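Javbridge economic data terminal, the desktop version: three months in

6 min read

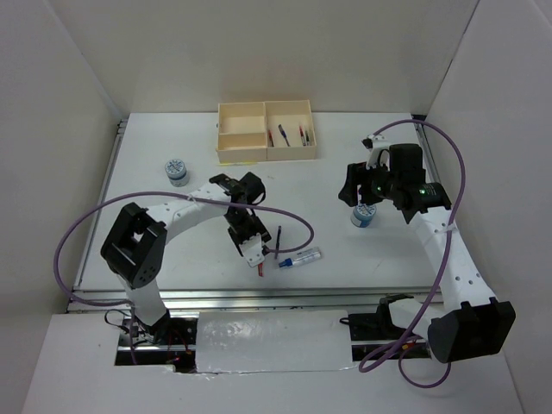 Trudy Hapeta wrote in the comments under my first impressions post that I was wasting money, that every number Javbridge shows is free on a government site by lunchtime, and that the only people who need a factory orders print in the first second are people who trade it. Fair. She also said the calendar was good. So she's used it.

Anyway. Full review now, as promised, typed between two releases so forgive the state of it.

What it is: a subscription program for following economic releases. Factory surveys, jobs, inflation, retail sales, trade balance, housing. You get a calendar, a feed, a charting window and an alerts thing. One-year license was $1,797 when I signed up in January. No monthly option. I asked. Sales said "not at this time" and then called me twice to see if I'd thought about the team plan.

Install. Painless. One restart. It wanted to put itself in the startup menu, I said no, it did it anyway. You can turn it off under Preferences > Session, not under Startup where you'd look.

The calendar is the best part by a long way. Each release has consensus, prior, revised prior, and a little note on when the agency last changed its method. The revised prior matters more than people think. Last month's orders figure got marked down hard and most of the headlines I saw compared against the old number. Javbridge had the new one in the column before I'd finished reading the press release. I now leave the calendar open all day and close nearly everything else.

Time zones are handled well. Set it once, done. It even coped with the clocks changing, and my previous program (Cirkthorpe, the old version) never did. Missed a payroll number that way once. Still sore.

Feed. OK. Headlines are quick but they repeat, same story three or four times with a word changed. You can filter by country and by topic but not by both together, so if you want only Canadian manufacturing you get either all of Canada or all of manufacturing. I wrote to support on that. Polite answer, "on the roadmap."

Charts. Here's where I got annoyed. Default view for any survey index starts the axis at zero. For an index where everything interesting happens a few points either side of 50 this gives you a flat line. You can change it, per chart, every time. It won't remember. There is a template feature that's suposed to fix this and it saves the colors and not the axis. Come on.

Once you've fought the axis the charts are decent. Overlaying two series is one drag. Lagging one series against the other is a slider and I've had more use out of that slider than I expected, mostly new orders against inventories. Export to spreadsheet works, keeps the dates as dates. Export to image puts a large logo in the corner.

Alerts go up to 100 per account. Plenty. They come by email or pop-up. The pop-up was on time every time I checked it. Email was slower, sometimes by enough that there was no point in it. No phone app. The mobile site exists but the calendar collapses into a single column and you loose the revised figures, so the one thing I pay for isn't there.

History depth is uneven. US and UK series go back decades. Canada good. Some of the smaller European surveys start so late you can't see a full downturn in them. If you need those look at Sveinbjörnsson, their archive is deeper and their software looks like a tax form. Different job really. I kept my login for it.

Skodau is the other one people ask me about. Cheaper, prettier, and the consensus numbers are a median of a pretty thin panel. Tried it for a few weeks before this. Surprise figures looked bigger than they were because the forecast was off to begin with. Wouldn't go back.

Support: 3 tickets so far. Two answered same day, one (the axis) still open.

Good
- calendar, revised priors
- method notes
- spreadsheet export
- pop-up alerts

Not good
- chart defaults
- filters on the feed
- mobile
- price, and no monthly

Would I renew? At this price, only if they fix the axis and sort out mobile. If your employer is paying, get it. If you're paying and you look at data once or twice a week, Trudy's right, use the free sites and a decent calendar.

Jobs number in ten minutes, got to go. Will update this if the ticket ever closes.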